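The Dratlow Institute for Applied Automation is publishing a short thread on a question we receive more often than any other: can machines do ordinary chores yet, at home or on the shop floor? The posts below give our present position. 1/18

The short answer is that some chores are within reach under narrow conditions, and most are not. A machine that folds one kind of towel on one kind of table does not yet fold laundry. We ask readers to keep that distinction in mind when they watch demonstrations, including ours. 2/18

Our household and light-work program began in February. It covers sorting, clearing, wiping, folding and putting away. Heavy lifting and cooking with open heat are outside its scope and will remain so for the current term. 3/18

The program is led by Jae-in Jang. Evaluation is handled separately by Han-gyeol Ra, whose group did not take part in building any of the systems it scores. Both groups report to the same office, and we consider that a limitation worth stating. 4/18

On method. A chore is scored as complete only when a person would not need to redo any part of it. A dish placed in the rack upside down is a failed dish. A drawer left open by the width of a finger is an open drawer. Several partners found this strict. We have kept it. 5/18

Since the program opened, the evaluation group has logged 2456 scored attempts across all chores. An attempt ends when the chore is done, when the time limit passes, or when a supervisor presses stop. Attempts stopped by a supervisor count as failures, whatever the reason for the stop. 6/18

Clearing a table remains the strongest result. When the items are rigid, dry and familiar, the machine finishes most attempts within the limit. Results fall sharply once a napkin, a wet spoon or a thin plastic lid is added. Soft and thin objects continue to account for a large share of our failures. 7/18

Sorting is the subject of much of our current work. It is a chore in its own right – cutlery into a drawer, screws into bins, game pieces back into their set – and it combines three abilities that are often tested apart: reading what an object is, picking it up cleanly, and setting it down straight beside its neighbors. 8/18

Small tiles are a demanding case. They are close in size and shape, they differ only in what is printed on the face, and a slight push to one tile disturbs the whole row. A person who has played for years sorts them almost without looking. The systems we have tested do not. 9/18

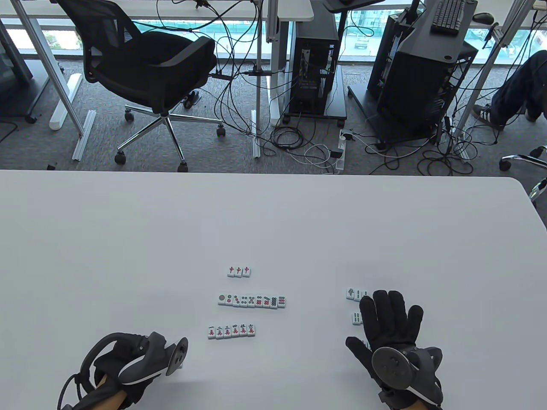 Mahjong tiles in rows by suit, with the bamboo tiles still in small clusters by the right hand. 10/18

The finished rows are what a sorting system is asked to reproduce. Dots run in order, characters run in order, and the red dragons sit together. Scoring looks at the order, at the spacing and at whether each row is reasonably straight. A correct order in a crooked row receives partial credit, the one exception to the rule described earlier. 11/18

Reading the faces is no longer the main difficulty. With good light, the vision software used by our partners at Bikura seldom confuses one suit with another. The difficulty lies in the fingers. Two tiles that touch are often picked up as one, and a tile lying on its face must be turned over before it can be read at all. 12/18

Human hands solve this in ways that are hard to write down. A person may slide a tile to open a gap, steady its neighbor with a thumb, or square up a row with the side of the palm. Much of what we study is this minor handling between one placement and the next. It rarely appears in a written procedure for the chore. 13/18

On shop floors the picture is more favorable. The Faltositz packing site allowed us to test bin sorting on a live line during the evening shift, starting at 17:15. Parts there arrive in a known tray, at a known height, under fixed lamps. The system kept pace with the line for most of the shift and called for help when it could not. Homes offer none of these conditions. 14/18

A frequent reply to posts of this kind is that homes could be arranged to suit the machine. We advise caution. In a small survey by our partners at Nghiêm, households were willing to move a chair or clear a counter. They were much less willing to buy new dishes, relabel their drawers or leave a room empty for 15 minutes while a machine worked in it. A helper that needs that much preparation has created a chore of its own. 15/18

Cost also deserves a plain statement. None of the systems in our program is priced for a household, and we have seen no supplier estimate that we would be prepared to repeat here. Supervision is a further expense. Every attempt in our log had a trained person standing by, and we would not recommend unattended use of any system we have scored so far. 16/18

Our guidance to members is therefore as follows. For shop-floor sorting with fixed trays and steady light, a supervised trial is reasonable now. For table clearing in canteens, a limited trial may be useful if soft items are removed first. For private homes, we recommend waiting. The guidance will be reviewed when the next scoring round closes. 17/18

Members who wish to propose a chore for that round may write to the program office. Proposals should name the objects involved, state what counts as finished, and say how long a person normally takes. Please do not send equipment without prior agreement. Questions on scoring should be addressed to Han-gyeol Ra, and all others to Jae-in Jang. 18/18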